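Plinomau portable scoreboard – user guide
Section 4: Setting up for a junior handball tournament

This section is for the person who prepares the scorer's table before the first match. Please read it once to the end before you connect anything. Mounting the display on its stand is explained in Section 3. 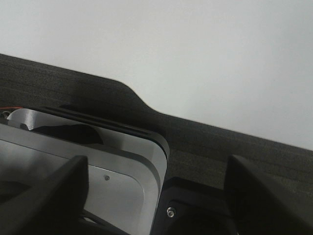 Eten, 08/06/2026

The steps below replace those in the older printed guide. If your club still has the printed guide in the carrying case, please take out the pages with the old pairing method. The cable connections are the same as before.

4.1 Placing the display

1. Put the display on the long side of the court, opposite the team benches. Both coaches must be able to read it.
2. Open the stand fully and tighten the four screws by hand.
3. Lead the power cable behind the display and fix it to the floor with tape.
4. Switch on. The display shows a test pattern and then 00:00.

CAUTION: Do not place the display behind the goal, also not when a net is hanging there. A ball can break the front panel.

4.2 Pairing the Binik remote control

1. Hold the round button on the remote control until its light blinks green.
2. On the display, choose Menu, then Remote, then Add.
3. Enter the code 2221 and press OK.
4. Wait until the light stays green. It can take some time in a sports hall with many telephones.

Note: You can pair 2 remote controls with one display. The second one can only stop and start the clock, it cannot change the score. 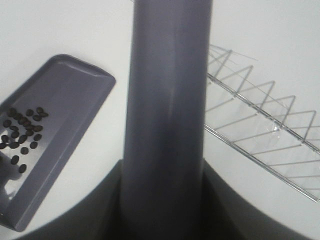

If the light turns red, remove the battery of the remote control, put it back and begin again from step 1. When two courts are used side by side, pair the first court completely before you switch on the display of the second court. Otherwise the remote control may choose the wrong display, and you will notice it only when the match has started.

4.3 Entering the match times

1. Choose Menu, then Match, then New format.
2. Enter the length of one half and the length of the break. Use the times from your tournament rules.
3. Set Team time-out to On or Off.
4. Save the format under a short name, for example U13 GIRLS.

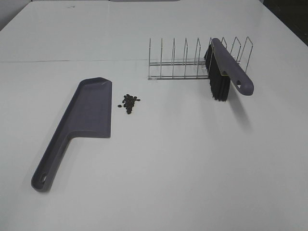

The saved format stays in the memory when the power is off. For a tournament with groups and a final you can save a second format, as the final is often longer. Junhao Tan from the Peñalver youth section writes the name of each format on the match list, so the scorers can change quickly between age groups.

CAUTION: Do not change the format while the clock is running. The score will be deleted.

4.4 Last check

1. Start the clock and stop it again with the remote control.
2. Give one goal to each team, then take both away.
3. Test the horn. Warn the people near the display first.
4. Press Reset.

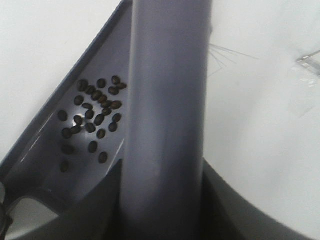 Coffee beans on the grey tray.

For questions about this section, please write to Sơn Giáp at the Plinomau service desk – the serial number is on the back of the display, below the power socket. The service desk is closed in August.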